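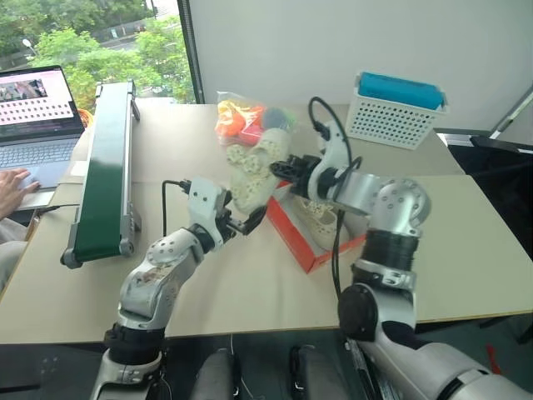
Zuecos Javen, después de un mes

Comprados en abril, talla 38. Los quería para la cocina y el patio, y para bajar la basura sin tener que atarme nada. Uso diario, a veces 4 horas de pie seguidas.

Lo bueno
Ligeros, mucho. Con agujeros de ventilación el pie respira, aunque en el patio entra tierra y toca sacudirlos. Se lavan con la manguera y jabón de platos, cinco minutos y listo. En baldosa mojada agarran mejor que los Rodiser que tenía antes (aquellos, pista de hielo).

Lo malo
Horma rara. Ancha delante, justa en el empeine. Los primeros dias me rozaban con calcetín gordo, sin calcetín no. No hay medios números, así que si dudas coge el grande. El color claro se ensucia con mirarlo, yo pediría el verde. Y los adornos, bueno, gustos. A mi hija le encantan, a mí me sobran.

Suela: en el talón derecho ya se nota desgaste. Piso torcido, tambien es verdad. Uchenna Nwosu, compañera de turno, lleva los suyos desde el año pasado y siguen enteros.

Precio: 20 euros en la tienda Akande, envío aparte. Llegaron en 4 días, caja aplastada pero los zapatos bien. El cambio de talla lo pagas tú, ojo con eso.

Los volvería a comprar? Para casa sí. Para andar por la calle no, a la media hora me canso.

Nota: 4 sobre 5

2018-05-04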